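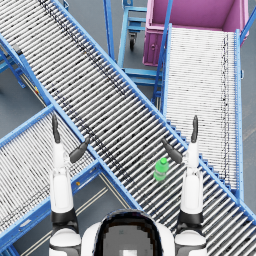 Preltance makes labels for people who make things in small batches: hot sauce, hand cream, cider, bird seed, beard oil, maple syrup, floor wax, and one very good mustard that we can't stop eating at lunch. We design them, we print them, and we'll talk about them for as long as you let us. Most of us think about packaging all day long, and we like all of it, even the dull parts. Take a small green plastic bottle with a bright green cap, resting on a wide bed of rollers. It could be shampoo or plant food or mouthwash. It needs a name, a list of what's inside, some directions, and a reason for a tired shopper to pick it up. That's the part we get to work on, and we love it!

How we started

Ryszard Tomaszewski and Kiri Mahuika met while working the same shift at a big commercial printer, where the smallest label order anyone would take was 4,000. Ryszard ran the press and Kiri checked color. Every week somebody with a kitchen business would call up asking for a few rolls, and every week somebody had to tell them no. Kiri started writing down the names of the callers on the back of a paper sample. When the list filled the sheet, the two of them rented the back half of an old shoe repair shop, bought a used press that Ryszard had wanted since he was an apprentice, and began calling people back.

The first job was for a beekeeper who needed 58 jars labeled for a weekend market. The labels were a shade too orange (Kiri still brings it up) but they stuck, the honey sold, and she came back the next month with her sister, who makes candles. A lot of our customers have come to us that way — through a sister, or a neighbor at the next market table.

We've since taken over the front half of the building too. The old shoe counter is still there and we use it for laying out proofs.

What we do

We print on paper, film, and a cotton stock that feels wonderful on a soap wrapper and is a real pain to cut. We do short runs and medium runs. If you need a label that can sit in an ice bucket, we have a material for that. If you need one that peels off clean so the jar can be used again, we have one for that too, and we'd be thrilled to send you samples, because we spent most of a winter testing glues and would like someone to admire the results.

We also help with the words. Weronika Tokarz reads every label before it goes to press. She came to us from a school library and she has a gift for finding the one line on a package that makes no sense to anybody but the person who wrote it. She'll ask you what "use generously" means. She'll ask if your net weight includes the lid. By the end of the call you'll have a shorter label and probably a better one.

Design is Anderson Amaral's corner. He draws by hand first, always at actual size, then cuts the sketch out and tapes it around the real container. Curved bottles are his favorite. Type that looks calm on a flat screen can slide right out of view around the side of a bottle, and he would much sooner find that out with tape and a pencil than after the press has run. If you can drop off an empty container when you place an order, please do. We keep them on a long shelf by the window with your name on a sticker underneath.

Damian Michalski looks after finishing and shipping, which covers cutting, winding, boxing, and knowing which way your labels need to come off the roll. If you apply them by hand it won't matter much. If you have an applicator it matters a great deal, and he'll ask you to send the setup sheet for your machine.

The Tareck shelf

Tareck is our own line of ready-made label shapes for people who want to start today. You pick a shape, send us your text, and we print it in one or two colors. No design fee. It began as a drawer of leftover cutting dies and has turned into the thing we ship most often. New shapes get added every February, and we take requests — the pear shape came from a customer who sells pear butter and simply would not let it go.

Classes

Twice a season we push the tables together and teach a class called Read Your Own Label. Bring a package from your pantry and one you made yourself. We look at type sizes, contrast, the order people read things in, and how far away a shelf really is from a person pushing a cart. There's coffee and too much cake. Kids are welcome and usually give the bluntest reviews.

Come by

The front door is open on weekday mornings, and in the afternoon you can ring the bell by the side entrance. We love seeing finished products, so bring one along if you have it. If you're still at the stage of a name scribbled on masking tape, bring that too. Call or write before you visit if you'd like Weronika to look over your text while you're here, as she books up first.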